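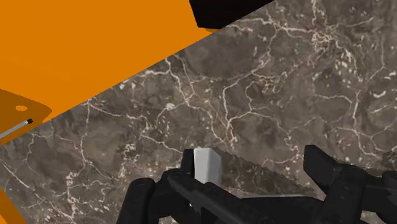
Home | Notebook | Bench pages | Glaze log | Contact

Last updated: June

Glaze notebook, kiln room

Morning, a little after nine. Coffee made, radio on, and I have finally sat down to write up the celadon tests before I forget which cup was which. Marcus asked me yesterday why the notes on this glaze stop in the middle of a page, and I had to admit that I ran out of page, moved over to the back of an invoice, and then filed the invoice. I found it this morning in the folder for clay orders, so everything from there is copied in below, and Marcus, if you are reading this, you were quite right to ask.

We have been calling the glaze Visuvon, which was Trefor's word for it and which stuck the way these things do. It started as the pale green from the old recipe card, the one with the tea stain over the silica line. I love that green. It pools in a carved line the way I always hoped a glaze would when I was first learning, and on the white stoneware it has a bit of blue in the thick parts. On the brown body it is a different animal altogether, and I would say it looks like pond water, though Fouzia likes it and has asked me to keep a bucket of it for her jugs. So there are going to be two buckets, and I have labeled the lids and the sides because lids wander.

The trouble has been pinholes. They are tiny, mostly on the shoulders and on the inside of anything deep, and they come and go in a way that has nearly driven me round the bend. The last big firing, kiln number 171 in the book, had them on the top shelf and hardly any on the bottom, and I wrote in large letters TOO FAST AT THE END. Then I slowed down the end and the next lot had them on both shelves! So that was that theory gone, or at least it was only a piece of the answer.

What I have changed this time:

Bisque a bit hotter. We had drifted down over the winter to save on the electric, and I think the clay was still holding on to a lot of its gas when it went into the glaze firing. I took it up to 962 Celsius with a slow patch in the middle so the burnout could finish properly. The pots rang nicely when I tapped them, a touch brighter than I am used to.

Sieved the whole bucket twice, the second time through the fine mesh. This took most of an afternoon and a great deal of patience and I would do it again. There was a surprising amount of grit left behind, including what I am fairly sure was a bit of somebody's sponge.

Wiped every pot with a damp sponge (a new one) the evening before and let them stand overnight. Bleddyn has been telling me for a year that I glaze over dust, and Bleddyn has very clean pots, so I have given in.

Thinner coat. I went by the scratch test with a pin on a spare tile, and I dipped for a count of 3 where I had been dipping for five. The second coat only went on the rims.

I know perfectly well that you are supposed to change one thing at a time. I have told students so, out loud, more than once. But there is an order of bowls for the café waiting on this glaze, and Mounir needs to know whether he can promise them or not, so I have changed four things together and if it works I will go back and pull them apart later when there is less hurry. I am writing that down so that somebody can hold me to it.

Packing. Top shelf has the little cups and the test tiles, with the tiles standing up on their feet at the front where I can see them through the spy hole. Middle shelf has six of the café bowls, none of them touching, and I did go round with a finger between every pair. Bottom shelf is Fouzia's jugs on the brown body and two of Trefor's big planters, which are unglazed and will not care what I do. Fresh wash on all the shelves. The crack in the left-hand half shelf has not grown that I can see, but I have turned it so that the weight sits on the good side, and we really ought to order another one. Ballex had the right size the last time I looked and they pack them well.

Noon. Kiln on. Lid down, bung out of the top hole until it is past the steamy part. Controller is set to the slow program with a soak added at the end. Please do not alter the program, and if the screen shows an error just write down what it says and come and find me in the glaze room.

Half past four. Bung in. Climbing nicely, no smell to speak of. While I was waiting I did the stock shelf, which has needed doing since before the spring sale. We are fine for feldspar and whiting, low on ball clay, and nearly out of the good iron. I also found an unopened bag of Vindex frit behind the plaster, and I cannot for the life of me remember buying it. If it belongs to one of you, it is now on the second shelf with a question mark on it.

The Ballex bill for the last clay delivery is in the blue folder and comes to 2,878 with the delivery on it. That is more than I was expecting, and when I went through it line by line I saw that the porcelain has gone up again. I would like us to talk about what we charge for porcelain firings, and I would like to do it over lunch with something nice to eat, as nobody enjoys that conversation on an empty stomach.

Ten in the evening. Soak finished, kiln off, everything closed up. I did look through the spy hole toward the end and the tiles were shining, which they always are at that point, so it means very little and cheered me up all the same.

Next day, after lunch. I waited. I want that noted! It was cool enough to hold a hand over the lid before I lifted it, and then I left it propped for another hour.

Cups are lovely. The green is soft and even and the carved lines have gone dark just where I wanted them. I found two pinholes on one cup, inside near the foot, and none at all on the rest of the shelf. The café bowls are clean on the outside, and on the inside one has a small rough spot that I think is a crumb off the shelf above, so it can go in the seconds basket. Rims came out a little heavy, so one coat there next time. The jugs have run slightly on the brown body, not down to the shelf but closer than I like, and Fouzia, I would leave a wider bare foot on the next ones.

Mounir, you can tell the café yes for the bowls. I would still give them a date that has a week of slack in it.

For the next firing: same bisque, same sieving, but go back to the thicker coat on three of the tiles and leave three of them unwiped. Trefor's planters are on the bench by the sink and the larger one needs its feet rubbed down before it goes on anyone's good table.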